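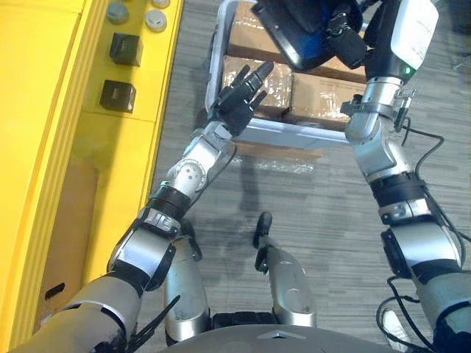
**Budgeting for a shop robot: quick tips**

Typed between jobs, sorry for the mess.

- Price the crates first. Cheap part, and everybody forgets it. Pick one size, one rim height, buy them all the same. Mixed crates = more setup hours.
- Hands are a separate line. Ask if they're in the quote. Celler had them in, Stemport didn't, and that's how my first budget blew up.
- Cable ties, straps, spare cables. Put down $200 for the first year. I put down 49. Ha.
- Setup time. Get it in writing, hours not "support included". Mudaliar quoted us $2,000 flat and stuck to it.
- Measure your floor. Carpet, ramps, door sills, all of it goes to the vendor before you sign. Take pictures.
- Two batteries if it runs past lunch. One charging, one in.
- Tape: shiny tape can throw off some vision setups. Send the vendor a few of your real boxes, taped the way you tape them. Dont send clean new ones.
- Plastic wrap off the floor before every run. Add a trash can to the list, right by the station.
- Rent before you buy. Fikideck does a month at a time, ours was $415 for the stand and charger on top of the robot. Ask about the stand!!
- Keep a person's hours in the plan. Somebody has to stand there the first few weeks, and thier time isn't free.

Spreadsheet trick: one column for "quoted", one for "paid". Fill in the second one every month, even when it hurts.

More on insurance when I get the paperwork back.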